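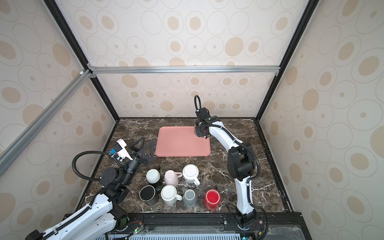 Mugs upside down on a tray, on a marble top - good idea or asking for trouble?

Home & Kitchen > Storage and tidying
Posted by teapot_in_brorkby, June 14, 2022
Viewed 179 times

Hello all, long-time reader and first-time poster, so be gentle with me!

We've finally given up on the mug cupboard. It was one of those tall narrow ones where whatever you want is always behind whatever you don't, and after the third chipped rim this year I said right, they're coming out and they're living on the table. The table is dark brown marble with white veins running through it (came with the house, I'd never have dared buy one) and I've got a pink tray for the mugs to sit on, the rectangular sort with rounded corners and a little raised edge all the way round. The plan is that the tray lives towards the back and the mugs go on it upside down, so they don't collect dust and whatever else floats about in a kitchen.

The mugs are a proper jumble. No set, just what's survived. There's a black one, a grey one that's taller and skinnier than the rest, a pale pink one that nearly matches the tray, a bright red one that my other half won't share with anybody, and then various whites, including one with a speckly base. The white ones have taken over if I'm honest with myself, but every time I try to get rid of one somebody in the house turns out to be attached to it.

So my questions, all in a heap, sorry:

Is upside down right? My mum says it traps the damp and makes them smell. My sister says right way up is disgusting. They've both phoned me about it.

Do I need something between the tray and the mugs? I don't like the clack when they go down on a bare tray, and I worry about the rims.

What about the marble? I don't know if it's sealed. If water gets under the tray and sits there, do I end up with a tray-shaped mark for the rest of my days?

And how do you lay them out so they fit? I've been shuffling them about and the handles are driving me up the wall. As soon as I get one row in nicely, the tall grey one or the red one ends up off on its own at the side.

One last thing that probably doesn't matter, but the wall behind is papered in a beige and tan circles pattern, rings inside rings, and it's paper, so no scrubbing. I'd rather not be putting wet mugs where they can splash it. It goes round the sides as well so there's no getting away from it!

Thanks in advance. I've put the kettle on.

Bartosz Szulc
Broltarness, member since October, 2,003 posts

Welcome! You've landed on my favourite subject, so get comfy.

Your mum and your sister are both right, which won't help at family dinners. Upside down is fine if the mug is dry all the way through when it goes down. If it's even slightly damp inside and you've sat the rim flat on a smooth tray, the air in there can't go anywhere and you get that stale cupboard smell the next time you pour a tea. Give it a rinse and it's gone, but it puts you off. I had a whole shelf of them like that in my last flat and for ages I blamed the milk.

What I do is let them stand in the rack for 30 minutes after washing, then go round the inside with a clean tea towel, and pay attention to the base as well. That's the bit people forget. Most mugs have a shallow dip underneath with a little ridge round it, and when you turn the mug over the dip becomes a tiny pond. If they've come out of the dishwasher you know exactly what I mean - you tip one and it goes all down your sleeve. Wipe that and you're most of the way there.

Yes to a liner. You don't need anything clever. I've used a folded tea towel, a bit of that open rubbery mesh you get on a roll for drawers, and once a cork placemat I'd cut down with the kitchen scissors (messy, crumbs everywhere, don't). The mesh is my pick for you. It lets a bit of air in under the rims, it stops the clack, and it stops the mugs skating when somebody moves the tray in a hurry. Cut it a finger's width smaller than the flat part so it doesn't ride up the edge. Take it out and swill it under the tap when it looks grubby. If you hate the look of it, a tea towel folded in half is nicer, only you do have to swap it or it gets that smell you were trying to avoid in the first place.

Now the marble. Put a few drops of water somewhere unimportant and leave them ten minutes, then wipe. If the stone has gone darker where the water was, it's drinking it in and wants sealing. If it looks the same, somebody has sealed it at some point and you can relax a bit. On a dark brown top you'll need to get down and look along it with the light behind, as the patch can be quite hard to spot. I used the Stirkico sealer on my own worktop, from Malinowski on the high street, and it did the job, although it pongs, so open a window. Wipe it on, leave it as long as the tin says, buff it off before it goes tacky. I went to answer the door halfway through mine and I can still find the streak.

Under the tray I'd stick small felt pads, or clear rubber bumpers if the felt worries you. You want a sliver of a gap so that any drips can dry out, and it saves dragging a hard tray over the polish every time you clean. Do lift it and wipe underneath once a week. Tea left sitting is what marks marble, and anything sour is worse - lemon, vinegar, orange juice. Those take the shine off even when the stone's been sealed, so if your lot have lemon in their tea, the slices go on a saucer.

Layout! Take everything off and start with the tray empty, is my advice. Tall ones along the back, so your skinny grey one goes there and stops lurking. Then turn every handle the same way, slightly on the slant, all pointing to the right if you're right-handed. They'll tuck in behind each other and you gain much more room than you'd think. If you've got handles going left and right and forwards, you're wasting the gaps. The red one goes at the front corner on the right, where its owner can grab it without disturbing the rest, and everyone else knows to leave it be.

And if they still don't all fit, please don't stack them. I've lost good mugs to stacking. Keep the ones you reach for every day on the tray and put the spares away for visitors.

The wallpaper I'd leave alone. Pull the tray forward by a hand's width and only put dry mugs on it, and nothing will reach the wall. I've got paper behind my kettle and it was the steam that got it in the end, so keep the kettle somewhere else.

muglady3000

just put them the right way up?? mine have been right way up for years and I've never once been ill. give it a quick rinse before you use it, job done

also get rid of some of the white ones

Annie from the allotments

I'm with Bartosz on the liner but I'd go the other way on the handles. Mine all point outwards, the front row to the front and the back row off to the sides, and it means the grandchildren can pick one up without knocking the next one over. Takes up more space, I grant you. It depends whether you're short of tray or short of patience.

One thing I'd add is to look at the rims. If a mug has a chip or a rough bit, it shouldn't be stood on its rim at all, it'll only get worse and you'll find grit in the tray. Run your finger round gently when you're drying up. Mine with chips have pens in them now, or seedlings.

I've no idea about sealing marble. Ours is a wipe-clean thing from the nineties and I've put hot pans on it and everything. Wouldn't with yours.

Does the tray go in the dishwasher? Check underneath for a symbol before you try it. I warped a lovely one that way and it rocked like a boat ever after.

teapot_in_brorkby

Oh these are brilliant, thank you! Did the water test while I was reading, and it's gone darker in the spot I picked, so that's Malinowski for me on the way home tomorrow. Mesh on the list too. I tried the handles on the slant just now, and the difference is daft, I had a whole mug's worth of room I didn't know about.

Annie, no symbol under the tray that I can find, so it'll be the washing-up bowl for that one.

muglady, I showed your reply to my mum and she's thrilled. The white ones are staying, I've been outvoted.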